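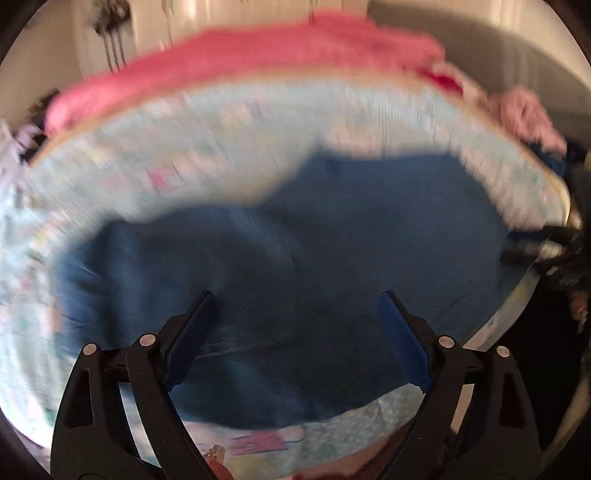 Gwenaël Hamel, contributing editor, household and textiles

Laundry sorting

Laundry sorting is the separation of clothing and household linen into groups before washing. The usual grounds are color, fiber, weight and how dirty the items are. It is done in homes, in self-service laundries and on a larger scale in commercial plants.

Methods

The most common division is between whites, light colors and dark colors. New dark cotton and denim can release dye in the first few washes and are often kept apart. Wool and silk are washed separately on a gentle cycle or by hand. Towels shed lint and take longer to dry than shirts, and many households give them their own load. Heavily soiled work clothes are also kept out of the general wash.

Care labels give the highest temperature an item should be washed at. White cotton sheets are commonly washed at 60 degrees Celsius, while colored clothing is more often washed cooler. Zippers are closed and pockets emptied at this stage.

History

Before piped hot water, sorting set the order of the whole wash day. Fine linen went into the copper first, and the same water was then used for coarser and dirtier things. In Ellport, the Lecomte wash house charged separately for fine and coarse bundles and marked each with colored thread. It had 26 tubs and served around 1000 households. The building later became a public bath.

Commercial practice

Hospital and hotel laundries sort by item type, so that sheets and towels can go to different finishing lines. Some sort before washing and others after. The Nisska laundry in Fiddale uses 2 sorting rooms, one for incoming linen and one for clean.

Related articles
Care label
Color run
Copper (wash boiler)
Lint
Wash house
Wringer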